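Agbeko has started shipping its new memory card for phones and tablets, the firm said on Wednesday, and the headline number is 933 megabytes a second on reads. Writes are slower, at 300. Both figures are Agbeko's own and we haven't had a card in to check them yet.

The card is called the Morkberg. Same size and shape as the microSD cards already in the drawer, but with a second row of contacts on the back, so you only get the full speed in a device with the newer slot. Put it in an older phone and it drops down to the old rate. It will still work, Agbeko says, just not any quicker than what you've got.

Three sizes at launch, the smallest first. No word on prices for the two bigger ones. Retailers have been told to expect stock in October, though a couple of the online shops already have a listing up with no date and no price on it, just a button to ask for an email. 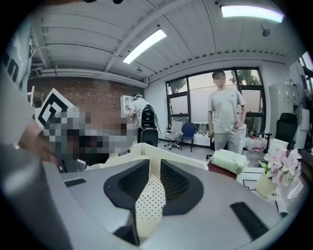

Readers weren't slow to spot the catch. Starnbridge dropped the card slot from its main phone two models ago, wrote Pemberley88 under our first report, so who exactly is meant to be buying this? Fair question. Of the big sellers this year only a handful still have a slot at all, and most of those have the old kind.

Agbeko's answer is that phones are only part of it. Handheld games machines, dash cams, drones, cheap laptops with soldered storage, that sort of thing. It says games should load in close to the time they take from built-in memory, and that long video clips can be copied off without going away to make a cup of tea. It wouldn't name any device makers signed up for the newer slot. "More than one" was as far as it would go.

Heat is the other worry. Fast cards get hot, and a hot card slows itself down to stay safe, so a big number on the packet may only hold for the first part of a long copy. Agbeko says the Morkberg has a thin metal layer under the label to spread the warmth and a controller that uses less power than the last one. How long it holds full speed in a closed phone case it didn't say. We've asked.

There's a card reader too, sold seperately. USB-C, short cable, works with Windows, Mac and most Linux machines without extra software. Worth knowing that an ordinary reader will see the card fine but will hold it to the old speed, so anyone buying the card for shifting video onto a computer will want to budget for both.

The guarantee runs for 24 months, which is shorter than on Agbeko's slower cards. The company puts that down to the controller being new and says it may look at it again next year. Wear from constant recording is not covered, so dash cam owners should read the leaflet before they send anything back. There's a separate version on the way for that kind of use, slower but built to be written over again and again. No date for it. 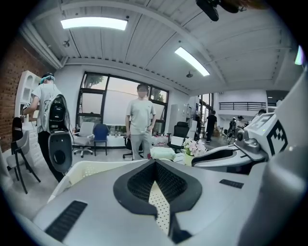 **CISSTEAD, October** – Rival maker Starnbridge, which sells its own cards as well as phones, says it has no plans to match the new speed for now. In a short statement it said most of its buyers pick a card on size and price and that it would sooner cut the cost of its larger ones. It did confirm that a cheaper range is due before the end of the year, in plain packaging and without the carrying case.

It didn't rule out the newer slot in a future tablet. Asked about phones it had nothing to add.

Shops here seem to be hedging. One chain said it would take a small first order of the Morkberg and see how it goes, and would keep the cards behind the counter. Another is waiting for the reader to turn up in numbers before it takes any, as it dosen't want people bringing cards back because they look slow on an old one.

For anyone buying in the meantime, check the back of the card for the second row of contacts, and check the slot in the device as well. The maker's spec page should list it under storage. If it only says "card slot" with nothing after it, it's almost certainly the old kind.

We'll run speed tests once we have a card and a reader in together, including a long copy to see what the heat does.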